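The Patient Work of Teaching a Robot Kitchen Manners

August 7, 2023

Arif Ngau speaks very quietly when a recording is running, although the system does not listen to sound. He says it is a habit from March, when he joined the Triltanine project and was afraid to disturb anything.

His work is to produce examples. A learning system of this kind is not told how to move a cup. It receives many recordings of an arm moving a cup under the control of a person, and from them it must find its own way. One recording is called an episode. On a good day Arif makes 26 of them before lunch, and then he throws some of them away.

I asked him what makes an episode bad. I expected to hear about dropped objects, but those he often keeps, if the person at the controls picked the thing up again. "The bad one is where I was thinking," he said. "The arm stops in the air for two seconds while I decide. Then the model learns to stop in the air also."

The project has 16 tasks on its list at the moment, and 9 of them use the same kitchen table. Before each episode somebody changes the places of the objects, and this part is slower than I imagined. People have favorite places for things – they put the plate in the same corner again and again without noticing. Doležal, the small company which wrote the recording software, now gives the operator a random layout to follow.
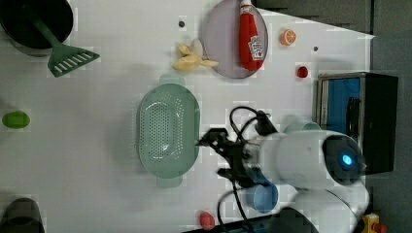
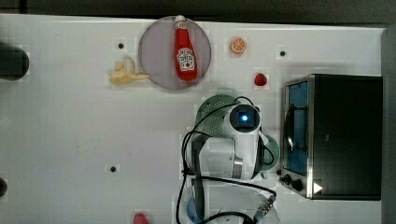
The table at Triltanine, with the plate, the ketchup bottle and the colander among the things on it.

After lunch comes the labeling. Each episode needs a sentence in plain words, such as "put the strawberry on the plate," and two people write it separately. When the sentences disagree, both are kept. Arif likes this rule. At home his mother and his wife also have different names for the same pan, he told me, and a useful robot would need to understand the two of them.

The first model trained on this collection will be tested in Janunow, on another table and under different lamps. Arif does not expect much from it. He has already asked for more episodes with the lights turned low.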